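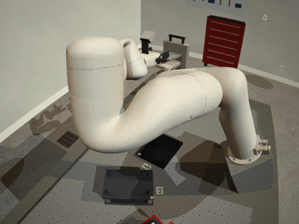 Pace of play on weekends, and the back tees

fairwaymoss
Member, 2,667 posts

Good evening to all. I would like to hear opinions on the new rule at Kaewkla. Since September the starter does not let you play the back tees before noon on the weekend, unless everybody in the group has a handicap of nine or better. I have eleven. My usual partner has seven. So we both must go to the white tees, and he is not happy with me.

I understand the idea, but I have played the back tees there for six years and my rounds are under four hours. Is it the same at your course?

slowhook_88
Member, 1,722 posts

At Postumier they have it all day, every day, and the limit is six. You get used to it.

In my opinion the tees are not the problem. The problem is the par three after the turn, where three groups are always waiting. You can put everybody on the forward tees and they will still stand there.

fairwaymoss

Yes, the eleventh at Kaewkla is like this also. Water in front, and everybody hits a second ball and then a third one.

dunes_and_rain
Member, 2,087 posts

I don't agree with slowhook. I have been a marshal two summers and the back tees do cost time. A man with handicap eighteen hits it 200 yards, the fairway starts at 180, and then he is looking in the long grass on every hole. Five minutes here, five minutes there.

But nine is a strange number. I would say twelve.

slowhook_88

And who looks for the ball on the white tees? The same man, only 30 yards further on.

dunes_and_rain

Not the same, there the grass is cut. Go and look at the fourth.

pitchmark
New member

Hello, first post. Does the rule also count for visitors? We are four people coming from Stenent for a long weekend and we booked 9:40. Two of us don't have an official handicap. The booking page says nothing about tees.

fairwaymoss

Welcome! For visitors it is the same rule. With no handicap they send you to the white or the yellow tees – I would take the yellow ones for the first time, the course is 2,814 yards on the front nine from there and it is long enough with the hills. Take a cart if somebody has bad knees. The walk from the seventh green to the eighth tee is very steep.

pitchmark

Thank you, this is very useful. Yellow it is. Is the restaurant open after the round?

fairwaymoss

The kitchen closes at 3 pm. After that only sandwiches.

slowhook_88

The sandwiches are better than the kitchen.

dunes_and_rain

fairwaymoss, did you write to the club? At Clello they changed a similar rule after one season when enough members sent a letter. Now they only look at the average of the group.

fairwaymoss

Not yet. The average would be fine for us, seven and eleven makes nine. I will write this week and put the answer here when I have it.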